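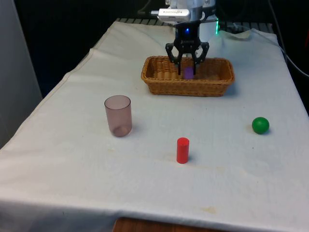 Wicker basket, cup and green ball on a white cloth

Home | Safes | Range Gear | Carry Law News | Cart

Kallumix Bedside Handgun Safe

I've sold lock boxes out of my shop in Hulme for 14 years, and this is the one I keep by my own bed. It's a plain steel box with a keypad on top, it weighs 22 pounds, and it bolts through the bottom with four bolts (included!). One full-size pistol and two magazines fit fine. A revolver with a long barrel won't, so measure first.

The keypad has four big buttons you can find in the dark. You set your own code, four to eight presses, and there's a backup key. Please don't leave the key in the nightstand drawer - I've seen it more than once.

I get a lot of calls every time the state legislature takes up a storage bill. I'm not a lawyer and I don't know what your county will want by May, so check the wording of your local rule before you order. Some places ask for a locked container, some want a trigger lock too. I carry both.

The door spring is rated for 2,000 openings, and replacements are cheap. Batteries are four AAs, not included. Ships in plain cardboard.

Comments

Kelly Tindall: Does it come in the bigger size? My 1911 is a squeeze with the light on it.

Lwazi Matlala: Took me 23 minutes to bolt down, most of it looking for a drill bit. Solid box.

Spyros Radulović: Beeps when you press the buttons. Can you turn that off?

Borislav Yordanov: @Spyros hold the top two buttons till it goes quiet.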